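Print this message | E-mail this message to a friend

Re: [robots-in-class] Open day in July, who will go?
Posted by Amirul Ginting, 9:40 pm

Dear list,

Adanech Mamo wrote:
> I saw the notice for the open day at Grandosero. Before I ask my
> school for the bus money I would like to know what the pupils will
> really see. Last year in another place we stood behind a rope and
> watched a video. Is there a real arm moving? And can the children
> put questions to the people who work there?
> Adanech

I was there for the preview evening for teachers, so I can answer a part of this. There is a real arm and it was moving when we came in. The group is called Una and they have one large room on the second floor. Please use the side door, because the front door is closed after 4 pm and we lost ten minutes walking on the wrong side of the building.

The visit starts with a short talk by Nesrin Çınar. She spoke for 9 minutes, which I found a good length, and she did not use many difficult words. After it we went to the table with the play kitchen. The task that evening was to take a small pot from the stove and put it in the sink, and then to bring it back. It sounds very little. Nesrin explained that the arm must close on the pot with enough force to hold it and not so much that it pushes the whole kitchen over. In my group it made the move well 2 times, and one time the pot slipped and rolled in the sink. I was glad that they did not hide it. My pupils would learn more from that one than from the good ones.

After this, Zinash Gidey let two of the teachers guide the arm by a hand controller. I was one of them. I was very slow and I pressed in the wrong direction at the beginning, because left on the controller is left for the arm and I was standing opposite. If your pupils will try it, tell them to stand on the same side as the arm.

For the questions: yes, they answered all of them, also the one about how much it costs (they gave no number, but they explained what makes it expensive). The groups are small, so with a full class you must divide it. Lesego Radebe makes the list of groups and you should write to her early.

I add two pictures for those who want to show their class.
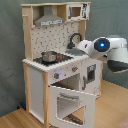

The small metal pot is on the stove in both.

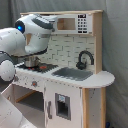 Can younger children, from the first grades, join the visit?
They can come if one adult stays with each small group, but the hand controller is only for pupils who are 10 or older.

I plan to go again with my own class in July. If somebody from our side of the town wants to share a bus, please write to me and not to the whole list.

With kind regards,
Amirul

Recent messages on this list:
Tsegaye kits, missing screws in the second box
Plullavetti software does not start on old laptops
Re: Re: Line follower on a shiny floor
Who has a spare charger to lend?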